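Inicio | Laboratorio | Ensayos | Preguntas frecuentes | Contacto

24 de abril de 2026
Por Auður Thoroddsen

Categoría: Manipulación robótica / Pinzas y visión

Preguntas frecuentes sobre el ensayo comparativo de pinzas y cámaras

La presente página reúne las consultas recibidas con mayor frecuencia por el laboratorio de Esbridge en relación con la evaluación de pinzas de dos dedos para tareas de embolsado. Se actualiza al término de cada serie.

¿Qué se compara exactamente?

Se comparan dos juegos de dedos, denominados Ravex y Ramis en la documentación interna, y dos disposiciones de cámara: una fija, orientada hacia el área de trabajo, y otra montada en la pinza. El controlador es el mismo en todas las series.

¿En qué consiste la tarea de referencia?

La tarea requiere dos brazos. Uno se ocupa de la bolsa de regalo de papel y el otro introduce o retira los artículos. Se admiten bolsas volcadas, dado que esa posición es habitual en la preparación de pedidos. Entre los artículos figuran envases flexibles de caramelos Fox's, un rotulador y un tablero de ajedrez plegable de tamaño reducido.

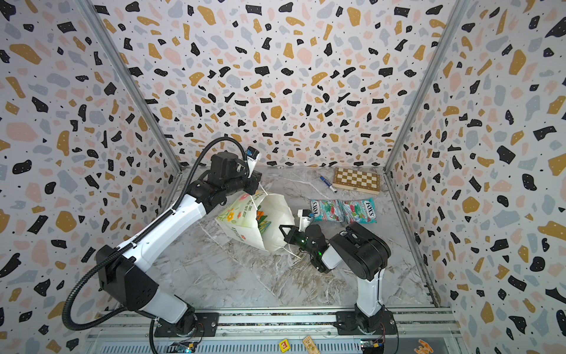
Cada serie comprende 200 intentos por configuración. La disposición inicial de los artículos se modifica entre intentos conforme a una lista establecida de antemano, y el operador no puede corregirla una vez iniciado el movimiento.

¿Cuántos intentos se han registrado hasta la fecha?

El registro contiene 2.706 intentos, incluidos los de puesta a punto. De ellos, 900 corresponden a la configuración con cámara en la pinza. Los intentos de puesta a punto no se incluyen en los resultados publicados.

¿Por qué se emplean envases flexibles?

El envase flexible se deforma al cerrarse los dedos y presenta pliegues que alteran el contorno percibido por la cámara. Los bordes termosellados ofrecen un punto de agarre estrecho, cuya localización depende en gran medida de la orientación. Por este motivo, la cámara de pinza se evalúa también con el envase tumbado junto a una pared blanca, donde el margen de aproximación lateral es menor y el texto impreso puede aparecer invertido. 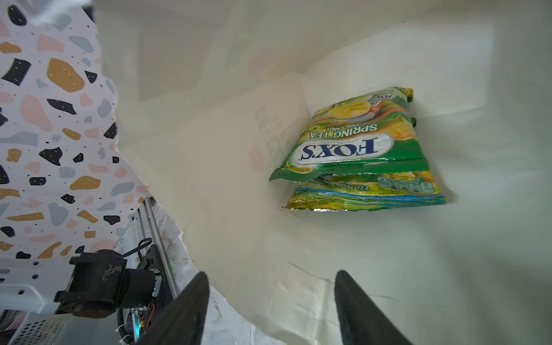 ¿Qué se considera un agarre válido?

El artículo debe permanecer sujeto durante todo el traslado y depositarse sin intervención manual. Los agarres que rasgan el envase se contabilizan como fallidos, aunque el traslado se complete.

¿Pueden proponerse otras pinzas?

Sí. Los fabricantes y centros interesados deberán remitir el plano de la brida, el protocolo de comunicación y dos unidades idénticas. La empresa Demirtaş se encarga de las placas de adaptación, cuyo coste corresponde al solicitante.

¿Cuándo se publicarán los resultados?

El informe completo está previsto para noviembre. Las entidades participantes recibirán previamente los datos relativos a su propio equipo y podrán formular observaciones por escrito.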